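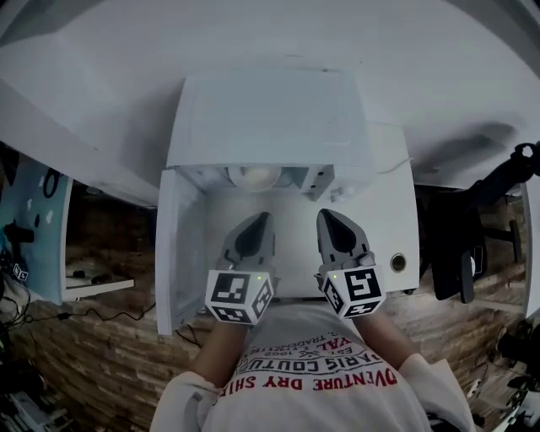
Small Machines, Small Rooms

Doing the wash on a tabletop, and why one apartment dweller has stopped looking for the big laundry room she always wanted

By Marlies Wallner
Apr 26, 2019

I grew up in a house with a basement laundry, the kind with a deep sink and a drain in the middle of the floor, and for years I assumed I would end up with one of my own. I had it all planned. There would be a folding counter, and a rail for shirts, and a window (there is never a window, but in my plan there was a window).

What I have is a table. It's a big one, white, pushed up against the wall between the kitchen and the bathroom, and it's where all of my laundry gets done now. I moved to the Wastance building in November, into 28 square meters on the third floor, and I have become a complete bore on the subject of compact appliances. My friends have stopped asking. So now it's your turn!

Most people's first reaction to a tabletop washer is that it looks like a toy. I thought so too. The first one I ever saw was in my neighbor Vieira's kitchen, sitting between the bread box and the radio, and I took it for a microwave until she opened the door and pulled out a pair of socks. She washes something nearly every day, a shirt and some underthings, or the dish towels, or one pillowcase. Her laundry basket is the size of a mixing bowl. She had never once, she told me, dragged a bag down to the machines in the basement, and she was a little smug about it.

I held out for two months. Then I added up my coins from the jar by the door and found I was feeding the basement dryer faster than I was feeding myself, and I went shopping.

Choosing one

There is far more out there than I expected. You can get a little tub with a lid that swishes things around and leaves the wringing to you. You can get a twin tub, with a washer on one side and a spinner on the other, and these have a devoted following among people who live on boats. There are front-opening boxes that sit on a counter, and dryers to match, and there are fold-flat buckets for campers that I would love to hear good things about, though I haven't yet.

I wanted a door on the front. A lid on top means you can never put anything above the machine, and in a place this size the air over an appliance is storage. I also wanted a door that opens to the left, because my wall is on the right, and this turned out to be the thing that took the longest. So many of them swing the other way. Check it before you fall for anything. Stand at your table with your arm out and pretend to be the door. You'll feel ridiculous, and you'll save yourself a return.

The secondhand route is a good one. Clolateo, the used-appliance shop a few streets from me, keeps a shelf of small machines at the back, and the man there will plug each one in and let you listen to it. I paid 153 for mine, with the hoses, and he threw in a new inlet filter from a drawer under the register. I'd have paid it for the listening alone. The first one he ran for me sounded like a drawer of spoons.

The table matters

A machine that is spinning wants to go for a walk, and a light table will go with it. Mine is heavy and I've still put a rubber mat under the feet. Before that I had an old bath towel there, which was fine until it slid. Get the top level. I used a spirit level and bits of folded cardboard, then replaced the cardboard with proper pads once I was sure which leg was the short one.

A pale tabletop has been lovely, by the way. Any drip shows right away, and so does the lone sock. I leave a clear stretch on the right for folding, and I do the folding standing up, straight out of the machine, while the kettle's on. I used to have a chair for clean laundry. Everyone I know has that chair. Mine is now just a chair, and I sit in it.

Think about the cord, too. You want it running off the back or the side where you won't catch it with a sleeve. Plug straight into the wall, no extension cords, and keep the outlet where you can reach it.

What goes in

Less than you think! A drum this small likes to be half empty. I do two T-shirts and a handful of small things, or one pair of jeans alone. Sheets still go to the basement, and so does the bathroom rug, and I don't mind at all now that it's once in a while. My short cycle is 30 minutes, and I've learned to start it when I sit down to eat.

Detergent is where I went wrong. I was pouring it in as though I had the family machine, and everything came out a bit slippery. A teaspoon is plenty. I use Wundent, a plain unscented liquid that comes in a squat bottle, mostly because the bottle fits under the shelf.

Printed shirts go in inside out. I have a soft spot for old sports shirts with big lettering across the chest, and cracked letters make me sad, so they get the cool cycle and then a hanger. The rest goes on a rack over the bathtub.

Keeping it nice

Leave the door open. If you take one thing from this page, please take that. Wipe the seal with a dry cloth after the last load, feel along the bottom of the drum for hairpins and coins, and let the air get in. Every six weeks I run it hot and empty with a splash of white vinegar, then wipe down the outside while I'm there. The filter on mine unscrews with a coin, and the first time I opened it I found a button from a coat I no longer own.

Vieira came over last week to inspect. She opened and closed the door several times, looked at the mat, and asked what I'd paid. Hers was cheaper, of course. Then she asked whether I'd thought about a matching dryer, and whether the table would take both, and we got out the tape measure.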